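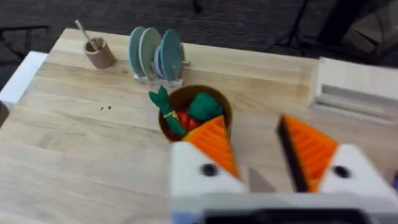

有读者在上一节底下留言问,指垫没装好之前能不能先把程序跑起来看看,反正橙色那两块只是防滑用的,少了它们夹爪一样会开会合。后面又补了一句:我等打印等得心焦。

我懂这种心焦,但是先别!指垫把手指往前、往里都多占出一截,零点、行程、腕部相机里看到的指尖位置全都跟着它走。光着手指标定一遍,装上指垫又得从头再来一遍,我第一版 Storkard 就这么白忙了一个晚上。所以这一节的顺序是:先装指垫,再定零点,再调腕部相机,最后才摆桌子、抓东西。打印件没出来的话,去把线理一理,或者睡觉。

第四节 指垫、零点、腕部相机和第一次抓取

4.1 动手之前

到这一步,你手上应该已经有一个装好的 Storkard 夹爪本体,两边白色的手指外壳都上好了,舵机能被 Calteo 认到,急停按钮也接好了并且按过。急停没按过的,退回第三节。我不是吓唬人,夹爪力气不大,可它后面那条胳膊有力气。

要用的东西:

- 左右指垫各一块(打印文件里分左右,文件名后面带 L 和 R)
- 指垫自带的螺钉,Pudarard 那个五金包里单独一小袋
- 短柄内六角扳手
- 酒精和不掉毛的布
- 美纹纸胶带,随便什么宽度
- 一支铅笔
- 一只软一点的、掉地上也不心疼的东西,后面试夹用

注意:Pudarard 的五金包换过一次包装,旧包装里指垫螺钉和外壳螺钉混在一个袋子里,长短差得不多,肉眼很容易拿错。长的那种拧到底会顶到里面的线。拿不准就把两颗并排立在桌上比一比,指垫用短的。

我是在 Rowlands 工坊靠窗那张桌上装的,工坊有几把公用扳手,头都磨圆了。自己带一把吧,真的,拧滑一颗螺丝的工夫够你回家拿三趟扳手。

4.2 安装指垫

1. 断电。拔电源插头,只在 Calteo 里点"停止"不算断电。等主板上的灯灭了再伸手。

2. 用手把两根手指慢慢掰开。断电以后应该有一点阻尼,但推得动。如果完全推不动,多半是上一次关机时夹着东西,舵机齿轮还憋着劲,轻轻来回晃一晃就松了。千万别用螺丝刀去撬。

3. 用布蘸酒精擦指垫的背面,再擦外壳上跟它贴合的那一面。打印件上常有一层油腻的手印,我每次都以为自己手很干净,每次布上都是灰的。

4. 认方向。指垫是三角形的,有一道道平行凸棱的那一面是夹持面,尖的一头朝前。左右两块互为镜像,放对了,两个夹持面应该面对面。如果你发现有一面棱朝着天花板,那就是左右拿反了,换过来。

5. 先把指垫贴上去,用手指按住,螺钉只带上两三圈,别拧紧。另一边同样。

6. 把两根手指慢慢推到一起,看两个尖端有没有对齐。一高一低很常见,趁螺钉还松,扶着指垫上下挪一挪。

7. 对齐以后保持并拢,左右交替着拧紧。拧到扳手开始有点弯的感觉就停手。

8. 松开,再推到一起检查一遍。拧紧的时候指垫会跟着螺钉转那么一点点,所以这一遍一定要看。

小心:白色外壳是打印件,螺丝孔里没有铜套。拧过头的话它不会咔的一声提醒你,只会突然变轻,然后你就得重新打一个外壳。我打过两个。

关于材料多说两句。橙色是我手头那卷软料的颜色,别的颜色当然也行,不过我挺推荐选个跟桌面差得远的颜色。浅色木桌配橙色指垫,相机里一眼就能找到指尖,自己调的时候舒服,后面 Calteo 做指尖识别也省事。有人用透明软料打过,漂亮是漂亮,识别的时候软件就像瞎了一样,最后还是拿记号笔涂黑了尖端。

打印时凸棱面朝上。朝下打会被热床压平,棱就没了,夹光滑的东西直打滑。填充不要太满,太满的指垫硬得像鞋跟。第一层如果翘边,贴合面就不平,拧上去以后指垫会往外撇,这种我建议直接重打,磨是磨不平的。

4.3 定零点

指垫拧好了,现在可以上电。第一次上电时请把手从夹爪里拿开,头也别凑过去。

1. 把胳膊摆到休息位,夹爪前面什么都不要放。

2. 插电源,等主板自检。自检完成后还有一段延时舵机才会使能,默认是 2000 毫秒。这段时间里看着像死机了,别急着拔插头!我一开始嫌它慢,改短过,结果有一次胳膊的关节还没报到,夹爪先动了,吓得我把茶打翻了。现在我老老实实用默认值,你也别改。

3. 打开 Calteo,进"末端"页,把力限拉到 40%。这一节从头到尾都用 40%,不要往上加。

4. 点"慢速闭合"。眼睛看指垫,手放在急停上。

5. 两个夹持面刚刚碰到、还没有互相挤压的时候,点"暂停"。挤压的样子很好认,软料会微微鼓起来,棱会歪。

6. 看"当前位置"那一栏。我这台是 603。你的数字多半和我不一样,舵机臂卡在哪个齿上、指垫打印得厚一点薄一点,都会变。记下你自己的数。

7. 把这个数填进"闭合零点",点"写入"。

8. 点"慢速张开",张到外壳快碰到限位、还差一丝的地方暂停,同样把数字填进"张开上限",写入。

9. 断电,重新上电,开合几次,看看它还认不认得自己的零点。

注意:写入以后一定要做第 9 步。Calteo 在某些版本里点了"写入"只存在软件这头,没有存进舵机,界面上也看不出差别。要是重新上电后数字跳回去了,到"高级"里把"同时写入设备"勾上,再来一遍。

小心:别把我的 603 直接抄进去。有人抄了,他的舵机臂装得跟我差一个齿,夹爪每次闭合都在使劲往里挤,没过多久舵机就烫手了。零点填错最典型的表现是闭合以后还嗡嗡响。听见嗡嗡声就停下来重做。

定完零点,我习惯拿铅笔在纸条上写下两个数字,用美纹纸贴在底座侧面。软件里有备份我也照写不误,换电脑的时候就知道这张纸条有多香了。

4.4 腕部相机

相机支架在第三节已经装上去了,现在来调角度。腕部相机是跟着夹爪一起走的,它该看到什么,我的标准是这样:两根手指要在画面下部露出来,指垫的尖端一定看得见,尖端前面要留出足够大的一片桌面。手指占的地方会很大,尤其是离镜头近的那一根,第一次看见会觉得"怎么全是夹爪啊",没关系的,就是要看得见它。

1. 夹爪张开,胳膊移到工作高度,也就是准备下去抓东西之前停一下的那个高度。

2. 在 Calteo 里打开腕部画面,关掉"自动裁切"。

3. 松开支架上的蝶形螺母,松到相机能动但不会自己掉头。

4. 上下调俯仰。往下压太多,画面里只剩手掌底部和一小块桌子;抬太高,又会看到桌子外面一大片地板,指尖反而挤到边上去了。桌沿外面露出一条地板是可以的,我一直没去管它。

5. 左右调正。拿一条美纹纸贴在桌上,正对夹爪的中线,让它从两个指尖中间穿过去。

6. 拧紧蝶形螺母。拧的时候用另一只手扶着相机,不然它一定会跟着转。

7. 闭合夹爪,看画面里两个尖端碰在一起的位置。在 Calteo 里点一下那个点,存为"抓取中心"。

8. 张开,再闭合,看它是不是还落在同一个地方。

有几件小事我是踩过坑才学会的。

画面歪着就歪着。我那台的木板纹路在画面里是斜着跑的,从左下往右上,一开始强迫症发作,非要把它调成横平竖直,调了半天才想明白那跟桌子摆的方向有关系,跟抓取准不准没关系。中线对指尖,够了。

相机如果装反了,可以在软件里转。"画面旋转"那一栏每点一下转 90 度,点到正为止。只转画面,"抓取中心"不会跟着转,所以要先转画面、再做第 7 步。

焦点别调到指垫上。指垫离镜头太近,对着它调清楚了,桌上的东西就全糊了。我把焦点调到工作高度下的桌面,指垫上的棱能隐约分得出来就行,再远处的东西虚一点也不碍事。

光要匀。台灯从一边打过来的时候,指垫内侧会落一条黑边,识别软件有时候把黑边当成指尖。工坊的顶灯反而很好用,不刺眼也没什么影子。浅色桌面要是反光厉害,先换个灯位,再考虑铺桌布。

提示:桌上的小黑点、碎屑,开始之前擦掉。人眼根本不在意,可是 Calteo 的"找物体"偶尔会一本正经地给一粒渣子画框,然后夹爪就庄严地下去夹空气。

4.5 摆桌子

终于到好玩的部分了!我的第一张测试桌是一套过家家厨房:玩具菜、小杯子、小碟架加几只盘子。选它们是因为轻、摔不坏、形状五花八门,而且比拿积木块有意思得多(积木块我抓到后来做梦都是方的)。

挑东西的时候,按难易分着来:

- 最好抓的:矮杯子一类,圆圆的,边口整齐,从哪边下去都差不多。
- 中等的:装在容器里的东西,比如一把玩具葱那样的长条,有一截探在容器外面,夹那一截就行。
- 难的:竖着插在架子里的盘子。薄,挨得近,夹爪张得稍大一点就会碰到旁边那只。
- 先别碰的:插在杯子里的细棍。重心怪,一夹就转。

摆放步骤:

1. 用美纹纸在桌上围出夹爪够得着的范围。让胳膊空走一圈,看指垫尖端最远能到哪里,贴在那条线以内一点。

2. 高的东西放远处,矮的放近处。反过来摆,腕部相机会被前面的东西挡住,胳膊伸过去时手肘也容易扫倒一片。

3. 容器和容器之间留出空当,至少让张开的夹爪能整个下去。盘架旁边多留一些。

4. 夹爪正前方留一块空桌面,练放下用。

5. 把手机、咖啡、扳手全部拿走。三脚架、支架的腿离桌子远一点,胳膊甩出去的时候碰不到才算数。

6. 摆好之后用铅笔在美纹纸上描一下容器的底边,这样每次试完能摆回原位。

小心:容器别装得太满太实。东西塞得紧,夹爪往外拔的时候会把整个罐子一起提起来,提到半空再掉。第一轮试的时候,我建议只放一样进去,抓顺了再往里添。

用橡皮筋扎着的玩具菜,尽量别夹在橡皮筋上。棱会勾住它,松手的时候菜不下来,挂在指垫上晃荡。夹茎的下半截,或者干脆把皮筋挪个位置。

4.6 第一次抓取

1. 再确认一遍:力限 40%,急停在手边,速度档在最慢。

2. 先抓那只准备好的软东西,单独放在空桌面上。旁边的东西可以先不撤,但都要在美纹纸围的范围里各就各位。

3. 用手动模式把夹爪移到它上方,停在工作高度。

4. 看腕部画面,把"抓取中心"的十字对到物体中间。

5. 小步往下。每点一下走一小步,别按住不放。指垫尖端快到桌面时停,留一点缝。

6. 慢速闭合。两边都碰到物体以后再等一下,它会自己停在力限上。

7. 抬起来一点点,停住,看它滑不滑。

8. 放回原处,张开,抬高。

9. 重复几遍都稳了,再换下一样。

抓容器边口时,我会让一根手指在里、一根手指在外。里面那根容易捅到玩具,所以下去之前先从画面里看一看,尖端是不是压在别的东西上面。这里有个坑:相机在手腕上,从后上方斜着看,画面里尖端和某样东西重叠了,未必真碰到,也可能只是一前一后。拿不准的话,把头偏到桌子侧面用眼睛看一眼,比在屏幕上猜快多了。

抓盘子的时候,夹爪要转到两根手指分别落在盘子两面的方向,盘面对着夹持面。张开幅度调小,刚好比盘子厚一些就行。先抓一排最边上的那只,别一上来就从中间拔。我就是从中间拔的,整架子跟着走,哗啦一下,塑料盘子滚得满地毯都是。

4.7 不听话的时候

夹住了但往下滑。先擦指垫,再看棱是不是被磨平了。这两样都没问题,再检查零点。别第一反应就去加力限,我见过的滑脱里大部分用布擦一擦就好了。

两边手指一快一慢。多半是连杆上有一颗螺钉拧得太紧。断电,用手推,哪边涩就松哪边,松一点点就行。

闭合后尖端碰上了,根部还留着缝。指垫往外撇了,回 4.2 重新对齐。如果是打印件本身翘的,重打。

根部碰上了,尖端张着嘴。这个轻微一点是正常的,软料夹到东西会自己贴过去。张得能塞进一支铅笔,就不正常了。

抓取中心越用越偏。蝶形螺母松了。我后来在螺母底下垫了一小圈美纹纸,土办法,管用。

Calteo 认不到腕部相机。拔下来换个口,别跟急停盒插在同一个集线器上。Pudarard 的主板边上那个口供电偏弱,我也是把它接到电脑上才安生。

画面卡顿,动作却是连贯的。先停下来!你看到的是旧画面,夹爪的实际位置已经在别处了。把画面分辨率降一档再继续,卡着硬抓迟早撞桌子。

夹爪突然完全不动,主板灯一闪一闪。过载保护。断电,把夹着的东西取下来,等舵机凉了再上电。取东西的时候托着它,别让玩具菜直接砸回罐子里。

4.8 收工

1. 夹爪里不要留东西,张开到一半,回休息位。

2. 在 Calteo 里点"停止",再拔电源。顺序反过来,胳膊会往下塌一截,指垫尖端正好戳在桌面上。

3. 擦指垫,看一眼螺钉。新装的软料头几天会自己缩一点,螺钉跟着松,用过几次之后补拧一遍。

4. 镜头上罩个东西,小布袋就很好。

5. 在工坊里用的,桌上的美纹纸如果第二天还要用,写上名字。Rowlands 的桌子是大家轮着用的,没写名字的胶带会被撕掉,我二月就这么丢过一整套位置标记,只好全部重新描。

更新记录:5月8日改了 4.3 的第 9 步,加上了"同时写入设备"的说明;指垫文件也换成了尖端加厚的那版,旧版不用重打,等磨坏了再换就行。换了新版的记得重做 4.3 和 4.4 的第 7 步。

下一节讲怎么把手动抓取录成一段一段的动作,让它自己回放。在那之前,请先拿玩具菜多练几遍手动,练到不看说明也知道急停在左手边还是右手边。

分类:自己动手做机器人 > 夹爪与末端 > 装配说明

Storkard 搭建手册 | 勘误与提问请用页面留言 | © Storkard 项目,保留署名可转载 | 返回顶部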